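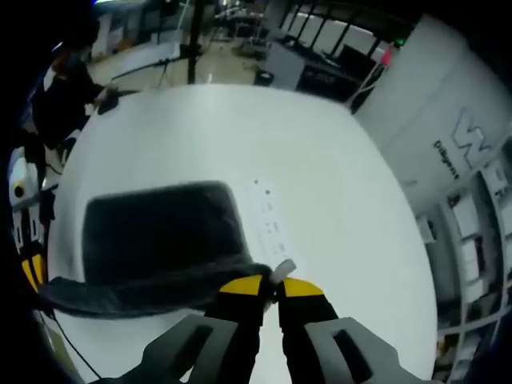 My half of the project was cloth, and I picked cloth because I thought it would be the easy half. Pramila Negi took the rigid parts (cups, boxes, all the stuff that stays where you put it) and I got folding. The plan was 102 demonstrations with the hand-held gripper, each one a grab, a lift and a fold, so our policy would have enough examples to learn from. I lost the first 15 to bad grabs! Felt-like cloth on a smooth table just scoots away when you pinch it flat, and the fingers close on nothing. What got me going again was the little white tab on the corner of the dark grey piece. It sticks up, so you can get it right between the yellow tips and lift the corner from there.

Evander Geddes, who supervised us, worried that the model would learn "find the white thing" and never learn "find the corner". Fair point - the table is white too, so it's not like the tab jumps out, but I still went back and did 21 runs on a cloth with no tab at all. Those are in their own folder, called Kistau, after the shared drive. Please don't merge them with the rest until we've compared the two.

Some notes on my technique, in case someone picks this up in the spring. I moved way too fast in October. When I replayed those runs the pinch was over in a couple of frames and the labels landed all over the place. Now I stop for a beat before closing and another one after - it feels silly but the labels got a lot cleaner. I also rotate the cloth between runs, and every 4 runs I start from a crumpled pile.

Still to do: retrain with the Kistau folder left out, then with it in, and write up whichever grabs fail.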